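Steinar Baldursdóttir
March 2025

1/ Flower thread! I finally laid out all the fake stems for the Sendholm table piece and I'm so happy with this mix. Red roses and pale blue hydrangeas, all in one row, blooms up and stems down. Blue next to red just sings! 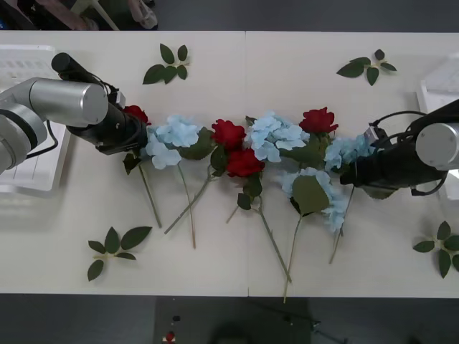 I always do the lineup before I cut or wire anything (you'd be amazed how different a bunch looks once it's flat on a white table). I swap neighbors until I like it, and I'm allowed 30 minutes of fussing, max.

2/ Next I look at everything against a soft color. Peach is my favorite with whites and pale blues, it warms them right up. Try a sheet of paper if your walls are gray!

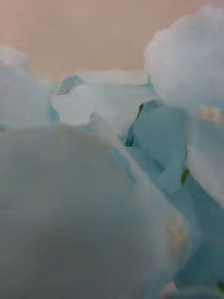

3/ ROSES. Okay, get your nose right up to one of these. Fabric petals with a real weave to them, a little sheen, darker crimson down in the folds. I could stare at this all day.

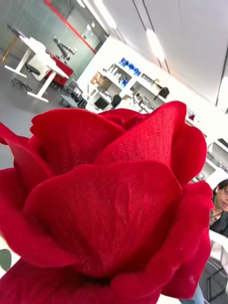

For lint, a dry makeup brush works great, going from the center out. Don't press or the edges go flat (ask me how I know).

4/ Vase is next, and I'm torn between tall and wide. Send me your pics!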